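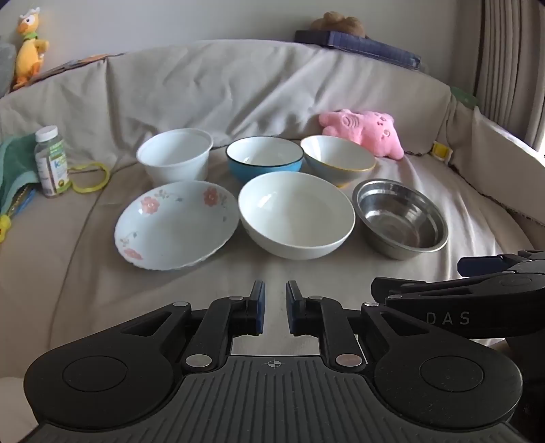 4. Sorting and packing tableware for the move

Read section 3 (Boxes and tape) first. If you skipped it, at least check that your boxes have a double bottom. The single-wall ones sold as "kitchen boxes" are, as far as I can tell, ordinary boxes with a drawing of a cup on the side.

4.1 Set out a few pieces at a time on something soft. A couch seat will do, or a bed. Hard worktops are where rims get chipped, whatever the packing videos show you.

4.2 Sort by material before you sort by size. Plastic bowls can go in with tea towels and need no paper. Glazed bowls, china and glass need wrapping one by one.

4.3 Check each piece for cracks. Run a fingertip round the rim and hold it up to a window. A cracked bowl seldom survives a van, and you will only have paid to move the bits.

4.4 Wrap shallow dishes in two sheets of plain paper, corner to corner. Stand them on edge in the box. Many guides tell you to lay them flat in a pile, and I have yet to see a good argument for it. The bottom dish carries all the others.

4.5 Nest bowls by shape, no more than three deep, with a folded sheet between each. If a bowl has to be pushed to fit inside another, it doesn't fit.

CAUTION: Do not use newspaper on pale glazes or unglazed feet. The ink comes off on the china and then on your hands. Some people swear it washes away. Sometimes it does.

4.6 Fill the gaps. Shake the box gently with the flaps shut. If you hear anything, open it and add more paper.

4.7 Weigh the box. Stop at 16 kg, even if the label on the side claims it will take twice that. Labels of this sort are tested, if they are tested at all, on a dry box sitting on a flat floor.

4.8 Tape the bottom seam and the top seam, then write the room and the word FRAGILE on 2 sides. Do not write it on the lid only. The lid is the first thing to vanish under another box.

NOTE: FRAGILE stickers cost money and do no more than a thick pen. I am not convinced that either changes how a box is handled, but the claims form at Harkus asks whether the box was marked, and you will want to be able to tick yes.

5. Booking the van and the insurance

5.1 Ask for the price in writing. Tondano and Traltska both quote over the phone, and both quotes can change once the stairs are mentioned. Mention the stairs.

5.2 Find the line in the quote that deals with goods "packed by owner". On most policies this means breakages inside your own boxes are not covered unless the box itself is damaged. The sales page will say "fully insured". Read the other page.

5.3 Check the limit. The basic Harkus cover stops at 2,000 for the whole load, and the limit for any single box is lower. For everyday bowls and plates this hardly matters. For a full dinner service it might.

5.4 Decide whether you want the firm's own packing service. It moves the blame on to them, and that may be worth something. It will not necessarily be better packing – the crew are working against the clock and you are not.

5.5 Confirm the date again a week before. September is a busy month for student lets and bookings do get shuffled.

CAUTION: Do not sign the delivery sheet as "received in good condition" while the boxes are still shut. Write "not yet opened" next to your name. The driver may tell you it makes no difference. Write it anyway.

6. Unpacking

6.1 Open kitchen boxes first and over a blanket.

6.2 Lift out each wrapped piece from underneath, never by the twist of paper at the top.

6.3 Put anything broken back in its box with the wrapping and take photographs before you ring anyone. You have 2 days to report it under the Cho terms. Other firms allow longer, or say they do.

6.4 Wash everything before use, clean paper or no clean paper.

6.5 Flatten the boxes and keep the good ones. The "buy-back" offers printed on the flaps usually apply to unmarked boxes only, so a box you have written on as in step 4.8 will be turned down.

Last revised Aug 9, 2025

16 shares
2 comments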